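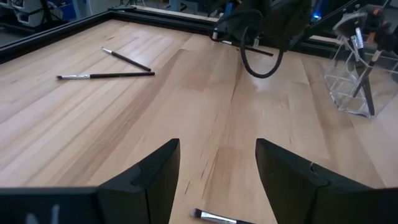

Fig. 1. Brush sorting task, view from the wrist camera with the gripper open.

Unit 7 – Good practice at the two-arm table
Notes by Dilani Akanda, Osville, June

Please read these rules before the practical. They are our local rules and do not replace the safety standard given in Unit 2.

7.1 Before power on
Look along the full path of each arm. The cable of the second arm hangs in a loop over the table, so check that it cannot catch on the organizer or on a brush handle.

7.2 Speed
First run of any new program: 100 mm per second, one arm at a time. One person holds the stop button and does no other work.

7.3 Hands
No hand goes inside the rail while the motors are on. If a brush rolls away, stop, say "stopped" aloud, and only then reach in.

7.4 Gripping
Take the brush by the handle or the ferrule – never by the bristles, they change their shape and the grip is not repeatable.

7.5 Log
Write every stop in the log, also the small ones. Kavinda Sarkar collects the sheets on 29th October.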